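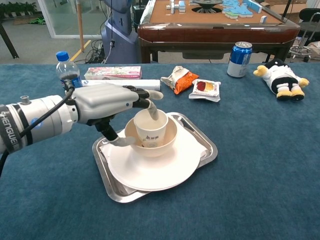 Tikholm 遠隔操作チーム/みんなの作業日誌

昼休みに書いてます。途中で呼ばれたらそこで一回切れます。

配膳タスクの教示、やっと軌道に乗ってきた。トレーの上に皿、皿の上に碗、碗の中に紙コップ。それだけ。人間なら片手でスマホ見ながらできる。ロボットの手を通すと、とたんに難しくなる。

今のやり方はグローブで遠隔操作。Takixのグローブを両手にはめて、自分の指を曲げるとむこうの指も曲がる。頭にはゴーグル。映像はロボット側のカメラ。で、手本を何回も何回も録る。録ったのがそのまま学習データーになる。

教える側の仕事って「うまくやる」ことだと思ってた、最初は。やってみたら大半は「毎回同じくらいの速さで、迷わずやる」の練習だった。

紙コップの話から。

指を一本コップの中に入れて、親指を外から当てて挟む。これに落ち着くまで長かった。最初は外側から両方の指ではさんでたんだけど、力の加減がむずい。紙だし。こっちには手ごたえがほぼ返ってこないから、見た目だけで「もうつかんだ?まだ?」を判断することになる。で、つい握りすぎる。べこっとなる。新しいコップを出す。またべこっ。

中に指を入れる方式にしてからは、縁のところでひっかかってくれるので握る力が小さくて済む。衛生的にどうなの、という声はある。ある。わかってる。飲食の現場に持っていくなら絶対だめなやつ。今は積み重ねの順番を覚えさせる段階なので、つかみ方はあとで録り直す約束になっている。約束したのはMizanur Cassimさんなので、録り直すのもMizanurさんであってほしい。

碗の中のコップは特にやりにくい。親指を下ろすと碗の縁がすぐそこにある。自分の目で見てるときは余裕あるのに、ゴーグル越しだと奥行きがつぶれて、あと何ミリなのかまるでわからない。影を見ろと言われた。たしかに影は使える。指の影と指がくっついたら着地寸前。ただしテーブルの布が濃い青緑なので、影が見えにくい。コップや皿の白い面に落ちた影だけ頼りにしてる。

あと姿勢。グローブをつけて腕を前に出しっぱなしなの、地味にきつい。午後3時くらいになると肘が下がってくる。自分の肘が下がると、ロボットの手首の角度もじわじわ変わる。本人は気づいてない。あとで再生して見ると、夕方に録った分だけみんな手首が寝てる。学習させるとその寝た手首までちゃんと覚える。まじめな生徒で困る。

すみません呼ばれた。戻ってきたら続き。

戻った。

録画の数の話もしておく。配膳だけで今のところ496本。このうち使えるのが何本かはまだ仕分け中で、Stundixの画面で一本ずつ再生して、○×をつけていく作業が残ってる。×の基準がまだ人によってばらばら。途中で一回つかみなおしたのを×にする人と、つかみなおして成功したなら○だろという人がいる。

自分は○派。つかみなおしも見せておかないと、本番で一回滑っただけで固まるので。前の片付けタスクのときがそうだった。きれいな手本だけ選んで学習させたら、スプーンがちょっとずれただけで何もない空中をつかんで、そのまま堂々と運んでいった。あれは笑ったけど、笑ったあとでデータを集めなおしたのは自分です。200本くらい。

トレーのまわりに物を置いてるのもその流れ。ペットボトル、缶、お菓子の袋、ペンギンのぬいぐるみ。配膳には関係ないものばっかり。関係ないものが見えてても皿と碗だけ相手にしなさい、というのを覚えてほしい。置き場所はセットごとに変える。はず、なんだけど、忙しいと変え忘れる。変え忘れが続くと「ペンギンが右にいるときは碗を持つ」みたいな変な癖がつきかねない。今週はペンギンの位置をもっと動かそう。メモ。

置き換えは操作してない人の係。操作してる人はグローブとゴーグルで何も触れないので、横の人が「いくよー」と言ってさっと手を入れて、さっと引く。引ききる前に録画が始まってることがあって、その回は人の手が映る。ぜんぶ×。もったいないので録画の前に声かけ二回のルールにした。「置いた」「どうぞ」。これだけでだいぶ減った。

次、碗。

碗を伏せて皿に置いたところから始める回を足した。理由は単純で、現場だと食器って伏せてしまってあることが多いから。伏せた碗をひっくり返してから配膳する。これが思ったより、いや思った通りか、大変。片手だとまず無理で、両手がいる。左で高台のあたりを押さえつつ縁を起こして、右で受ける。右で受けるときに左を離すのが早いとごとんと落ちる。遅いと両手が引っぱりあって碗が斜めのまま宙に浮く。

両手操作はグローブの左右のずれも効いてくる。朝イチのキャリブレーションをさぼると、左だけ2センチくらい奥に行く感じになる。片手のときはそのうち脳が慣れてくれる。両手だと慣れない。受け渡しのところで必ずすれ違う。なのでキャリブレーションは毎朝。昼休みのあともやる。手を開いて、甲を上にして、じっと待つ。ここで鼻がかゆくなると最初から。

はじまりの姿勢もそろえることにした。両手をテーブルの手前側に浮かせて、指は開いて、手のひらは下。ここから毎回スタート。ばらばらの姿勢から始めたほうが丈夫になるという説もあって、それは次の段階でやる。いまはまず普通にできてほしい。
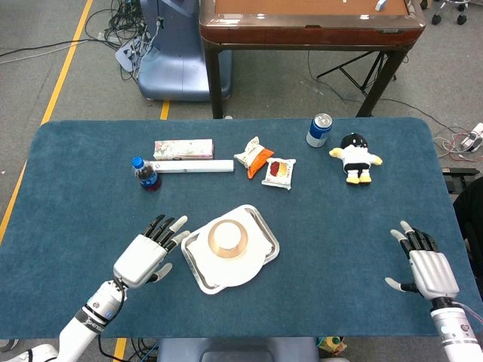 Nuwan Cassimの意見だと、碗を返すところは遠隔操作で録るのをやめて、ロボットの腕を人が直接つかんで動かす方式にしたほうが早いらしい。グローブだと受け渡しの瞬間の力がこっちに伝わらない、直接つかめば碗が滑る感じが腕ごしにわかる、ゴーグルで粘っても時間がもったいない、と。昨日の夕方にけっこう長文で送られてきた。

うーん。半分は賛成。

直接つかむやつ、一度試したことがある。手ごたえは本当に良い。腕の重さは制御でほぼ消えてるから、子どもの手を取って字を書かせるみたいな感じで動く。問題は指。腕は手で引っぱれるけど、指を五本同時に外から曲げてやるのは無理。人間の手が足りない。腕は直接、指はフットペダル、という案も出て、やってみたら足のほうに気をとられて腕が止まった。ピアノ弾ける人ならいけるのかもしれない。

もうひとつ、映りこみ。人が腕をつかんでると、手首のカメラにも頭のカメラにも人の手が入る。本番では人の手はいない。ということは学習のときだけ見えてるものが増えるわけで、それはそれで面倒な話になる。録ったあとに動きだけ再生して映像を取りなおす手はある。あるけど時間が倍。

なので今のところの案。コップと皿はグローブのまま。碗の返しだけ、腕の通り道を直接つかんで何本か作って、それを見ながらグローブで真似る。お手本のお手本。まわりくどいけど、昨日これで13回連続で落とさずにいけた。やったのはNuwanなので、うまい人がやればそうなるのかも。自分でやるとまだ落とす。

ここで操作の人による差の話。

うちで操作できる人が増えてきて、録画を見れば誰だかわかるようになってきた。Mizanurさんは早い。早いけど置くときに最後ちょっと放る。Nuwanは丁寧で、置いたあとに必ず指を大きく開いてから離れる。自分は、と聞いたら「碗の上で一回悩む」と言われた。悩んでます。悩んでるのが学習されて、ロボットも碗の上で一瞬止まるようになった。最初にそれを見たとき、ほんとに自分がそこにいるみたいで気持ち悪かった。かわいいとも言われた。どっちでもいいので悩まないように練習してます。

練習方法。録画なしで、ただつかんで置く。数を気にしない。録画ランプがついてると誰でも手がかたくなるので、ついてない時間をわざと作る。朝のキャリブレーションのあと、コーヒーが冷めるまで。

それから、実況しながらやるといい。「皿おっけー、碗いきます、縁、縁、はい」みたいに声に出す。声に出すと動作の区切りがはっきりして、あとでStundix上で区間のラベルをつけるときに楽。音声は録ってないんだけど、動きに区切りが出るので見ればわかる。ラベル付けの担当から感謝された。まわりからはうるさいと言われた。

Ekanayakeの人たちに見せるのが12月。それまでに伏せた碗からの配膳を通しで、というのが目標。いまの成功率は書かないでおきます。書ける数字になったら書く。皿だけならもう普通に置ける。皿は平たいし滑らない。皿えらい。

紙ナプキンを敷く工程も足したいという話が出てて、正直こわい。敷いてある上に皿を置くのは問題ない。敷くほうをやるとなると、薄い紙を一枚だけつまむことになる。グローブ越しで。手ごたえなしで。たぶん二枚いっしょについてくる。自分の手でもついてくるし。

残ってる宿題を書いておく。自分用。

○×の基準を一枚にまとめる。つかみなおしは○で提案する
ペンギンの位置を毎セット変える
右手グローブの小指の反応がにぶい件、Takixに問い合わせ
コップのつかみ方の録り直し、いつやるか決める(Mizanurさん!)
碗の返し、直接つかんだ軌道と見くらべる画面がほしい

小指の件はもう一週間ほったらかしてる。小指ってふだん意識しないのに、碗を下から受けるときだけ急に要る。曲げてるつもりで伸びてて、縁をちょんと突いてしまう。テープで薬指とまとめる案は却下されました。やってみたかったけど。

午後の部がはじまるので行きます。グローブは今日も自分から。次は碗の返しがもう少しましになったころに書きます、たぶん。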